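Hulme Regional Airport Adds Direct Flights to Sernis Starting in August

HULME – Travelers in the Hulme area will soon be able to reach the coast without changing planes. Mikis Air will begin nonstop service to Sernis in August, with nine flights a week on its 30-seat turboprops. It is the first new route at the airport in two years, and we could not be happier to see Sernis go up on the departures board!

Until now, getting to Sernis by air meant a connection in Priritz and often a long afternoon in the terminal there. The new flight leaves Hulme early enough for a swim before lunch, and the return gets in before the last bus downtown.
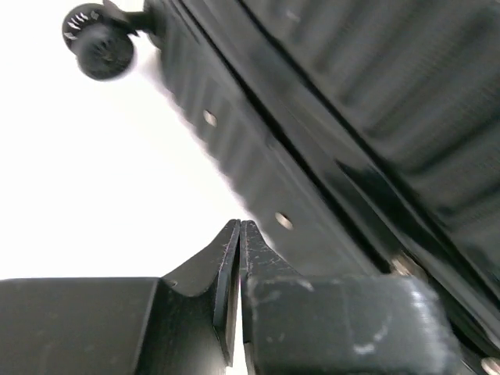 A black hard-shell suitcase with a ribbed surface.

The idea came straight from passengers. In last winter's traveler survey, 1,008 people answered the question "Where should we fly next?" and Sernis came out well ahead of every other city on the list. Many wrote in about family there, and quite a few mentioned the Saturday fish market (we have heard a lot about the smoked eel).

Each ticket includes one checked bag and one small carry-on. Bikes and surfboards are welcome for a fee but need to be booked ahead, as space in the hold is limited. The Priritz flights will keep their current schedule.

Tickets go on sale Thursday at 10 a.m. on the Mikis Air website and at the airport ticket desk. The short-term parking lot will be free for the first hour all that day for anyone buying in person.

Media contact: Press Office, Hulme Regional Airport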